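May, bench notes, stain and sealer trial, cont'd

Picked up where the last page left off. Second batch of offcuts from Ibarra came in this morning, all honed, none polished. Three have a saw chip on one corner, set those aside for practice. Rest went on the rack with the face out. Wiped with water and a drop of dish soap, rinsed, stood on edge to dry overnight. Should of done this with the first batch too – half the trouble last week was slurry left in the pores.

Sealers on test:
Mundberg water base, new jug
Mundberg water base, old jug from the back shelf (label gone soft, smells the same)
Irach solvent base
no sealer, control

Sanded all faces to 400 wet before anything went on. One coat, wait, wipe off, second coat next morning. Irach flashes off fast with the fan going, had to work in small patches or it drags. Fan off for the second coat. Much better. Room stinks though, door propped till lunch.

Weighed each tile dry before coating. The big control tile came out at 384 g, wrote it on the back in pencil. Note to self – scale drifts if it sits near the heater vent. Re-zero every time, not just at the start.

Stains: black coffee, red wine, olive oil, lemon juice, turmeric paste. Drop size from the plastic pipette, one squeeze each, watch glass over the top so it doesn't dry out. 40 minutes then blot. No wiping, blot only.
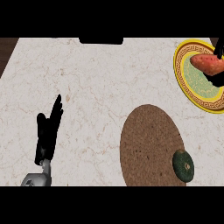

White marble, tan and light brown veining.

Results so far, short version.

Coffee – faint ring on control, nothing I can see on either Mundberg. Irach clean.
Wine – control went gray-purple and stayed. Old jug Mundberg has a ghost of it, new jug almost none. So the old jug goes in the waste drum, don't let anyone put it back on the shelf.
Oil – dark spot on control, still there after the soap wash. Sealed tiles fine.
Turmeric – everybody loses. Yellow on all four. Sunlight might lift it, left two on the window sill to find out.
Lemon – etched all of them, sealed or not. Dull patch, you feel it with a fingernail. Expected. Sealer keeps stuff from soaking in, does nothing for acid eating the surface. Needs to be said in bold on the customer sheet, we get that call every month.

Then the poultice side of things. Baking soda and water on the control oil spot, mixed like peanut butter, plastic wrap, tape the edges, poke a few holes. 35 hours under wrap, a bit longer than planned, forgot it. Came off in one piece like a cookie. Spot lighter but still visible. Second round going on now with the white clay powder instead. Clay holds water longer and cracks less. Mixed too thin the first time and it ran under the tape, scraped it off, started over.

For the wine stain, peroxide in the clay. Gloves. Keep it off the wood bench, there's already a bleached patch from the last time. Do NOT use on the dark stones, test piece went blotchy.

Etch repair: tried 1000 grit by hand on the lemon spots, wet, small circles, then polishing powder on a felt pad. Flattens out ok on the honed face. You can still find it if you get your head down low to the light, customer probably won't. Felt pad is worn out, reorder. Uren has the thick ones. Ask for the ones with the hook backing, the glue-on ones were a waste of money.

Veined areas act different from the clear white. Oil went further along a vein than across it, both control tiles. Next round put drops on purpose half on vein, half off, same tile. Also try a spot where veins bunch up.
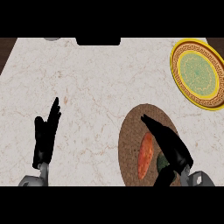

Does a sealed marble counter still need spills wiped up right away?
It does. The sealer only buys you time with oil and coffee, and lemon or vinegar starts dulling the surface almost as soon as it lands, sealed or not.

To do before next entry:
weigh all tiles after second coat
drop test with plain water, see how fast it darkens
new blades for scraper, the current one left a line on tile 3
check the sill tiles for turmeric fade
write up the acid bit for the customer sheet, plain words

4:30, cleaned up. Rags from the Irach laid flat outside, not in the can. Clay poultice wrapped and taped, don't touch it. Tile 3 has a scratch now so its no good for the etch comparison, use it for peroxide.

Later – water drop on control went dark almost right away, both Mundberg tiles still beading when I left. Forgot to write down the start time. Redo.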